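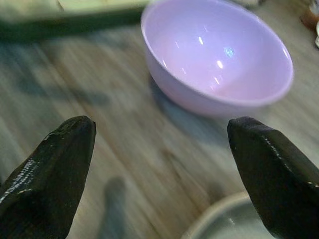 Homa Rashti wants to know if she can leave bread dough in the fridge longer than overnight, as the recipe says 12 hours and she'll be out till Monday evening. Same problem here last month so following this one.

Original post, Homa Rashti

Dough in fridge – how long is too long?

Made up a white dough tonight, plain recipe off the back of the flour bag (Venda strong white). 884g all in once mixed. 62% water if that matters. One sachet of fast yeast which I now think was too much. It says 12 hours in the fridge then shape and bake. But I'm at my sister's and won't be back till Monday teatime, so it'd be nearer 45 hours. Will it be ruined? Do I bake it now and be done? It's gone ten at night and I'd rather go to bed tbh.

Also does it want a lid or a cloth. Recipe doesn't say.

kettle_on

It'll be fine. Mine's been in 3 days before now. Tastes better if anything.

Mossgreen

Depends on the yeast and how cold your fridge is. A full sachet is a lot for a slow rise, that amount is meant for a loaf you bake the same day. So what I'd do:

Knock it back now, before it goes in. Then again in the morning before you leave, just press the air out, takes ten seconds. Bottom shelf at the back, thats the coldest bit in most fridges. Not the door.

Lid, not a cloth. A cloth lets it dry out and you get a skin on top that never really goes away, you find hard bits in the crumb. Cling film with a smear of oil is alright, or a plate over the top. Leave room, it will still climb for the first few hours till the middle cools down.

Monday – take it out, have a sniff. Beery is ok. Sharp like nail varnish remover means it's gone a bit far, still safe but it'll be slack and won't hold a shape. If so don't fight it, oil a roasting tin, tip it in, dimple it, salt and rosemary, hot oven. Flatbread for tea.

If it smells normal, shape it cold and give it an hour and a half or so in the tin. It'll look like nothing is happening for teh first half hour.

Next time use a quarter of the sachet and you can forget about it for two days.

Pasteldad

I never put dough in the fridge, goes claggy. I'd bake it tonight. Or freeze it? Not sure if you can freeze it with fast yeast, someone will know.

Homa Rashti

Thanks all. Knocked back and in the fridge with a plate on. Will try the flatbread if it's gone over. Don't have rosemary, will dried do?

Mossgreen

Dried's fine, mix it in the oil first or it burns.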